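Hand Grippers, Version Two (and a Long Detour About Cables)

I promised an update on the grippers back in March and then went quiet, so let me start by saying that the project is alive and well and taking up far more of my evenings than I planned. If you are new, the short version is that I've been building a pair of hand-held grippers, one for each hand, so that I can do ordinary chores with them and record how the fingers move. The idea is to feed all of that to a small two-armed robot later on. The robot itself is still mostly a pile of parts under my desk, and I have made my peace with that.

Most of this is happening at Wosemora, the shared workshop I joined last winter, and I can't say enough nice things about the place. It's friendly and a bit cluttered, and there's always somebody at the next table who has already broken the thing you are about to break. My own contribution to the general knowledge so far is how not to glue a bearing.

So, version two. The first pair had a trigger that you squeezed with your whole hand, like a garden sprayer, and after twenty minutes my forearm felt like I'd been wringing out towels. The new ones use a much shorter lever under the first two fingers, with a lighter spring. I tried several springs from an assortment box I bought from Zallach (a little mail-order shop that sells odds and ends by weight, dangerous for a person like me) and settled on the second softest. The softest one felt wonderful but the fingers wouldn't open all the way on their own if the grippers were tilted upward, and I'd find myself shaking my hand to get them to let go. Not a habit I want to teach a robot!

The fingers took the longest. I must have printed them in every shape I could think of, blunt ones, spoon-shaped ones, a pair with ridges that looked very serious and held nothing. In the end I went back to a fairly plain pointed finger, which can get under the edge of something thin and still hold a larger object if you come at it straight. Each one is 9 grams lighter than the old version, and you feel that more than you'd expect when it's hanging out at the end of your hand all evening.

Then there are the marker cubes. Each gripper carries a white cube with black square patterns on the faces, and the camera uses those to work out where the gripper is and which way it's pointing. My first cubes were small and neat and I was very proud of them, and the software lost them every time I turned my wrist. The new ones are bigger and clumsier looking and work much better. I did have to print the patterns again after sticking two of them on sideways, which gave me an entire evening of data in which my left hand was apparently rotated toward the ceiling. I spent a long time looking for a bug in the code before I thought to look at the cube.

The software, by the way, is a heavily patched copy of a little tracking program I call Jillex. I wrote the first bit of it on a train and it still has some of that feeling about it. It reads the camera, finds the markers, matches them up with the finger positions coming down the cables, and saves the whole lot in one file. It used to save it in three files with three different clocks. Please don't ever do that, I'm still finding the leftovers.

I had been practicing with easy things up to now. Bottles are easy, blocks are easy, a tape roll is almost relaxing. What I really want is for the robot to handle soft things someday, the kind that change shape as soon as you touch them, so I've moved on to plastic bags. A bag is a wonderful teacher and a terrible guest. You pick it up by one edge and it twists, you go to catch the lower corner with the other hand and it has moved off somewhere else, and if you pinch too near the middle you've got a crumpled handful and no edge to work with at all. My best approach so far is to hold the top edge fairly high, let the rest hang down until the corner just rests on the board, and then bring the second gripper in low and slow.
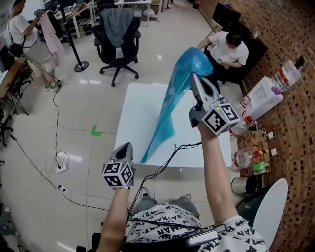
I work on a white board laid on the floor, and I've become strangely attached to it. I did try a regular table first, but sitting with the board down by my feet leaves my elbows free, and it's easier on my shoulders too. The pale surface helps me see the thin edges of a bag, though I do think a darker one might be worth a try for white objects. It's on the list.

The cables are the part I'm least happy with. They run from the grippers across my lap, and every time I reach for something they come along for the ride. I've clipped them, sleeved them, and taped them, and each fix lasts until I stand up and forget I'm attached. A wireless version would be lovely, but that means batteries, and batteries mean weight, and I've only just gotten rid of those 9 grams. For now I'm trying a softer cable from a maker called Bodnár, which bends nicely and costs more than I'd like to say.

As for the recordings, I have 117 good ones with the new pair. By good I mean that the tracking held from start to finish and I didn't drop anything I wasn't supposed to drop. I keep the bad ones too, in their own folder, on the theory that a robot might learn something from a fumble. Whether that's wise or just me being unable to throw things away, I'll leave to you.

Next up is a little stop on the lever so the fingers can't overtravel, and then a proper go at folding. I'd like to start with a dish towel and work my way up to a T-shirt. If anyone has built something similar and found a good way to route a cable past the wrist without it tugging, please leave a comment, I read all of them and I will very likely try your idea the same night. I'll put the finger files up as soon as I've cleaned them up a bit, or at least given them names other than "finger_new_new."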